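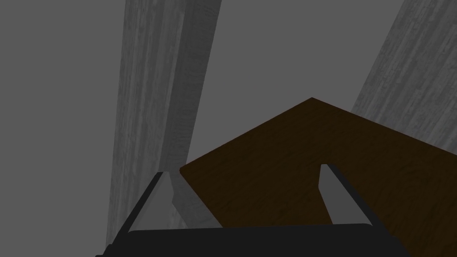

Droten library to stay open through winter while heating is replaced

Reading time: 3 minutes

The public library in Droten will stay open this winter while its heating system is replaced, after the town council dropped an earlier plan to close the building until spring.

Work will start in December and be carried out one floor at a time. The children's section will move upstairs first, into the room now used for local history, and will come back down once the new radiators on the ground floor have been tested. The local history collection will be kept in storage during that time, but readers can ask for items at the desk and collect them the next morning.

The council had said in the summer that the building would have to shut for the whole of the job. More than one local group objected, among them the Droten Reading Circle, which meets at the library and has no other room to use.

Abena Fiadzo, the head librarian, said the new plan would mean some noise and some cold corners but that most services would carry on.

"People use this building for all sorts of things," she said. "They print forms here, they do their homework here, and in winter a fair number come in to sit somewhere warm with a newspaper. We didn't want to send them away in the coldest part of the year."

The old boiler is 41 years old and broke down 6 times last winter. On two of those occasions the library closed early. Spare parts have become hard to find, and the last repair was made with a pump taken from another council building.

The new system is being fitted by Condari, a heating firm based in nearby Tullura. It will be controlled separately on each floor, so that the upper rooms can be left cool when they are not in use. The council expects the work to take about 8 weeks, with a short break over the holidays.

Some of the doors inside the library will also be changed. The two main ones on the ground floor no longer close properly and let warm air out into the stairwell, according to a survey of the building carried out last year. The same survey found gaps under several window frames, and these will be sealed while the workers are on site.
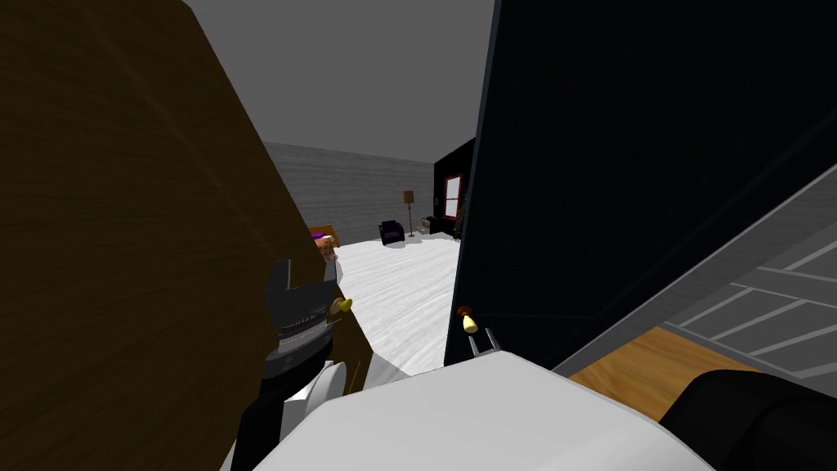

The window work had been put off twice for lack of money. Urszula Zalewska, who sits on the council for the town centre ward, said it made sense to do it alongside the heating.

"If you put in a new boiler and leave the draughts, you are paying to warm the street," she said. She added that the cost of the whole job would be met from the buildings budget and that no other library service would be cut to pay for it.

Not everyone is pleased with the new plan. Wanda Marciniak, who runs a weekly English conversation class in the upstairs meeting room, said she had been told to find another place for her group until the work was over. She has asked whether the class could use the school hall in the evenings - a request the council says it is looking into.

"I'm glad the library is staying open," she said. "But we have people who have only just got used to coming, and if we move them twice I am worried we will lose them."

Opening hours will be slightly shorter during the work. The library will open at 10am instead of 9am and will close at 6pm as usual. Late opening will stop for the time being. Books can still be returned at any hour through the slot beside the front entrance, and fines will not be charged on anything that falls due while the work is going on.

The public computers will be moved to the reading room, where there are fewer sockets, so there will be fewer of them than usual. Users are asked to book a slot at the desk or by telephone. The printer and copier will stay where they are.

Story time for under-fives will carry on at its normal hour in the temporary children's section. There is no lift, and parents with pushchairs will be able to leave them by the desk downstairs.

A plan of the work, floor by floor, is on display in the entrance hall. Staff will also hand out printed copies to anyone who wants one.

Related items

Ortuño bakery to move into former post office
Tullura road to be resurfaced before the frost
Elżbieta Olszewski retires from Droten school kitchen
Winter bus times: what is changing

Get our news by email. Sign up to our free newsletter and you can leave at any time.

This site uses cookies to remember your settings. By carrying on, you agree to their use.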